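How Does a Robot Learn to Put Corn in a Pot?
Robots for Curious Kids, Part 2
04/09/2024

You have probably seen a video where a robot cooks dinner or folds a shirt, and a deep voice says the robot "taught itself." Be careful with that. When you hear it, ask one question: who gave it the examples?

A robot arm doesn't know what corn is. It doesn't know that a pot has an inside. Before it can do even a small kitchen job, people have to collect lots of examples of that job. One example is called an episode. It is a recording of one try, from start to finish, with what the camera saw and how the arm moved.

At the Wornville learning lab, one of the jobs is about as simple as cooking gets. There is an ear of corn, a plate and a pot. A cup and a bowl stand near the back. The camera rides close to the gripper, so it sees the table between two big dark fingers. 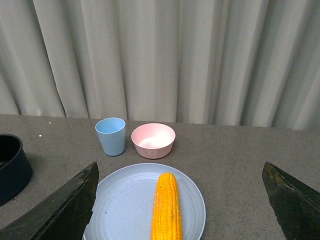
In many labs, a person steers the arm for every episode. The Wornville team does it that way too. Somebody holds a controller, moves the arm, and tries not to sneeze. Then everything gets set up again for another go. The team started in May, and the first set had 154 episodes. A computer program named Leckie then studied them, looking for patterns: when the camera sees this, the arm usually does that.

Is that learning? Sort of. It is a bit like tracing a drawing many times until your hand gets the idea. But you can trace a horse and also know what a horse is. Leckie has only the tracing part, as far as I can tell.
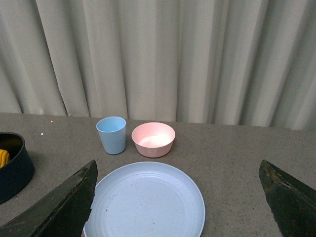
Corn can be on a plate or in a pot, and a program needs to see both. If every example showed corn on a plate, the program might never find out what "done" looks like. It might reach for the plate forever - and yes, robots really can get stuck doing silly things like that.

The examples can also be too much alike. Suppose the curtain is always the same and the cup is always blue. Will the robot still do the job in your kitchen, with your messy counter and a cat walking by? Maybe. I wouldn't bet my lunch on it until I saw it tried.

The team at Bunton got a surprise when they tested this. Their program did well on its usual table. They moved it to a table by a sunny window, and it missed 14 times before lunch. So they went back and gathered more, until they had 891 episodes with different light and different tables.

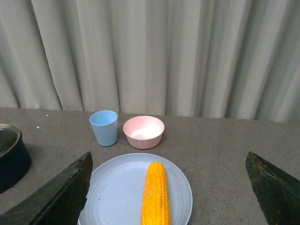 Pots cause trouble too. Is there a lid? Does the rim shine? You can tell a pot is a pot either way. A program may need plenty of examples before a shiny rim stops fooling it.

More examples usually help, but bad ones can hurt. If the person steering bumps the bowl in half the episodes, the program may learn to bump the bowl. Someone has to watch the recordings and throw out the poor ones, and that is slow, dull work that never gets into the exciting videos.

Try it yourself

Ask a friend to move a spoon from a plate to a cup while you write down every single thing their hand does. Now give your notes to another person and have them follow the words exactly, with no guessing. Move the cup a little and try again with the same notes.

Next time in Robots for Curious Kids: the Grurkcombe floor sweeper, and whether it really knows where the stairs are.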